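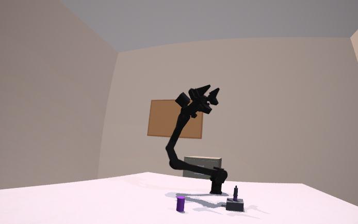

Figure 2. A white tabletop in a small, plain room (computer rendering).

4.2 Table color and the second cup

Every office we studied had a rule about the kitchen table, and every office broke it before lunch. The rule at Jesell was that cups go in the dishwasher. At Omdale it was the same rule, laminated. We logged 658 abandoned cups over the study period in April, 134 of them on white tables, which made up a far larger share of the furniture than of the mess.

Our first guess was that white surfaces shame people into tidiness. The interviews gave this little support. Staff at Terwood said they avoided the white table since coffee rings showed on it, and carried their cups to the brown one, where rings did not show and cups could stay until they grew something. Of the cups left on brown tables, 131 were sitting within reach of another cup. We call this the second cup effect, the first having apparently granted permission.

Van Rooij is left out of the comparison. Its kitchen was repainted in the middle of the study, and the painters drank a great deal of tea.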